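From: Balakrishnan Varma
To: warrier-street-list
Subject: Re: [warrier-street] Sweeping the back walkway, and the February dues

Sakda Kamolrat wrote:

> Three things before I forget.
>
> First, the mortar. The back wall of the Jasela building is still
> shedding sand onto the walkway and I have swept it up twice. Is
> that a repointing job or do we have to take bricks out?
>
> Second, somebody asked at the last meeting whether we could just
> use bagged mortar from the hardware store. I said I would ask you.
>
> Third, we have 300 dollars left in the repair fund. Will that
> cover it?
>
> Sakda

Sakda,

I went over this morning at 7:30 with a screwdriver and a flashlight and looked at the whole back wall. Answers in order.

It is a repointing job. The bricks themselves are sound except for a few at the bottom near the downspout, where the faces have popped off. Those can wait a year. The joints are the trouble. On the lower part of the wall I could push the screwdriver in past the first knuckle with no effort, and what came out was plain sand. Higher up, past the window sills, the joints are hard and I would leave them alone.

Please don't use the bagged mortar. Most of what the hardware store sells is cement mortar and it sets harder than our brick. The building went up when they were still using lime, and the brick is soft. Water gets in behind a hard joint, freezes, and takes the face off the brick. I think that is what happened by the downspout - the patch there is gray and hard as a sidewalk, and the bricks on both sides of it are the ones that failed. We want a lime mortar. Plavedano carries it in 50 pound bags and they will cut one open so you can check the color against the wall. The Dolex yard has it too but only by special order.

On the money, I think yes, if we do the work ourselves and stick to the lower part. I measured 73 square feet that needs it. We would need 5 bags, plus a couple of pointing tools if people don't have their own. If we hire it out, no, we are not close.

How I would do it: rake the joints out by hand to a depth of twice their width. No grinder. The last person who used a grinder on that building cut into the brick edges all along the side door and you can still see it. Brush the joints clean, wet the wall down the evening before and again before you start, and pack the mortar in thin layers. Then hang damp burlap over it and keep it damp for several days. Lime is slow. It can't be done while there is any chance of frost, so I would say late spring and not before.

As for the sand on the walkway, keep sweeping it for now. Don't hose it, the drain at that end is half blocked already. A bench brush and dustpan gets into the corner by the steps better than the push broom. 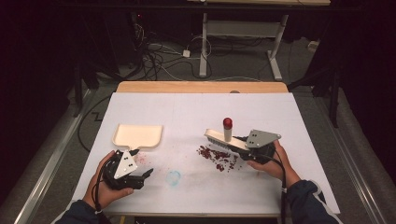

Dustpan and hand brush.

One more thing about the downspout. The elbow at the bottom has come apart and the water runs straight down the brick. Whatever we do with the mortar won't last if that isn't fixed first. I have a spare elbow in my garage that should fit, and I can put it on if somebody will hold the ladder.

The dues question I will leave to the people who keep the books.

Balakrishnan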